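Prokopenko Quartet Returns to Pistmont With a New Album and a Hometown Show

PISTMONT, May. The Prokopenko Quartet will release its second album, Nirnora, this month on the Cultstead label, and the band will play the whole record from start to finish at the Pistmont Grange Hall at 8 p.m. on release night. Doors open at 7:15.

Nirnora has nine tracks, seven of them by pianist and leader Babak Parsa. The other two are by bassist Zuleica Guimarães, who joined the group shortly after the first album and whose low, singing tone is all over this one. Her ballad "Salt on the Step" closes the first side of the LP and runs just under eight minutes, most of it bass and brushes. It may be the loveliest thing the group has put on tape.

Fans of the first record will notice how much more room there is in the music. The debut was a fast, crowded, happy album made in a single afternoon. For Nirnora the quartet booked 2 full weeks at the label's studio, a former feed store with a high ceiling and a seven-foot grand that Parsa describes as "bright up top and a little grumpy in the left hand." The band set up in one room with no headphones and played each tune until it settled. Six of the nine tracks are complete takes with no edits at all.

The title track opens with a tenor saxophone line over a drone from the bowed bass, and it's more than three minutes before the drums come in. When they do, the tune turns into a rolling 6/8 that audiences at last winter's club dates were already humming on the way out to the parking lot. "Grange Waltz" is a waltz only for its first sixteen bars. "Two Doors Down" is a blues, played slow, with a piano solo that barely leaves the middle octave. And "Ferry Talk," the shortest piece here, is a duet for tenor and drums that came out of a warm-up the engineer happened to be recording (good call!).

The quartet took the new tunes on the road before recording them, mostly to small rooms, school auditoriums and one very cold outdoor stage. By the band's mileage log, the van covered 3,070 miles. Several pieces changed a lot along the way. "Long Division" started as an up-tempo swinger, and by the last stop it had lost its bridge and half its speed, and everyone in the group liked it better.

Cultstead is pressing 1,632 copies of the LP, each with a fold-out sheet of Parsa's handwritten lead sheets for all nine tunes. Players are welcome to learn them, change them and take them to their own gigs. The CD and download versions include an extra take of "Two Doors Down" with Guimarães on the melody.

For the release show, the Grange Hall will be set up with the band on the floor and seats on three sides, so there's a good view of the keyboard from the left. The evening will be two sets, with the album in the first and older material and requests in the second. Students from the Pistmont school jazz band will open with three numbers they worked up with the quartet this spring, including their own arrangement of "Grange Waltz," which the band has been looking forward to hearing ever since the first rehearsal.

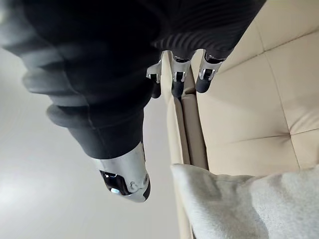 Zuleica Guimarães said that she wrote "Salt on the Step" in one evening and then spent four months taking notes out of it, and that she still hears one or two she could have done without. Playing it in Pistmont, she added, makes her more nervous than any other date on the calendar, as half the front row will be people who taught her.

Tickets are on sale now at the Grange Hall box office and at the door if any remain. Students with ID get in for half price, and children under twelve are free with an adult. Copies of the album will be for sale in the lobby before the show and during the break, and the band will stay afterward to sign them.

Review copies and interview times are available from the Cultstead press desk. Radio programmers may play any track starting on release day, and a clean 4-minute edit of "Nirnora" is available on request.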